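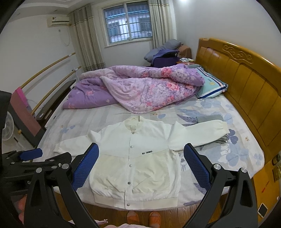 Re: [oldbuildings] Bretari Mill – "oldest iron frame in the state"?
Posted to the list 9/28/19

On the Bretari question, an earlier message said:

> The new plaque at Bretari Mill went up last week and I was glad to see
> it. It says the main block is the oldest surviving iron-framed building
> in the state, 115 feet long, six stories, put up in a single season. The
> Flalbridge guidebook says the same thing and so does the sign at the
> Ledley trailhead, so I think we can finally call this one settled.
> Does anyone object to my adding it to our list as "oldest"?

I object, or at least I'd like to slow down.

Three sources saying the same thing is only worth something if they didn't copy each other. The Ledley sign uses the guidebook's sentence word for word, including the odd phrase "of robust and manly iron." The plaque drops the adjectives but keeps the order of the facts. I'd bet money all of it goes back to the guidebook, and the guidebook has no notes and no list of sources. So we have one claim, printed three times.

Then there's "iron-framed." I was inside Bretari in February, when they were letting people up as far as the third floor. There are iron columns, yes, and nice ones, with a plain collar at the top. But the beams they carry are timber everywhere I could see, and the outer walls are brick and plainly holding up the ends of those beams. Where I come from that is a brick mill with iron columns. If that counts as an iron frame, then half the mills on our list count too, and several of them are older. If we want the strict meaning, Bretari isn't in the running at all. The plaque gets to be right only if you switch definitions halfway through the sentence.

The length bothers me less, but since it's cut in bronze now: 115 feet matches the main block only if you leave off the stair tower. Measured with the tower it's longer. Fine either way, just say which.

"Put up in a single season" I simply don't believe. Look at the brick on the river side. The color changes above the fourth floor and the window arches go from two rows of brick to one. That could be a change of mind partway through, or a later addition. I don't know which, and I haven't seen anyone else show that they know. The fire insurance map at the county library is the obvious place to check the number of floors. The copy I asked for is sheet 389, and the river side happens to fall on the next sheet, which was out for repair. So that's still open.

As for the Öztürkmen warehouse, which somebody is bound to bring up: it does have iron beams as well as columns, at least in the 2 bays where the ceiling has come down. What's above the plaster in the rest I can't say. The date usually given for it comes off a stone over the loading door, and date stones get moved. I wouldn't swap one shaky "oldest" for another.

What I'd suggest for the list is this wording: "Brick mill, cast-iron columns, timber beams where seen. Date of upper floors uncertain." It's dull, but we can stand behind every word. If someone has the building contract, or a newspaper notice from when it opened, or even a decent early photograph of the river side, please post it and I'll change my tune.

Also, are we sure the columns are cast? I wrote that from memory and from the look of the seams. A magnet won't tell you. If anyone who knows metal has been up there, I'd like to hear before it goes in.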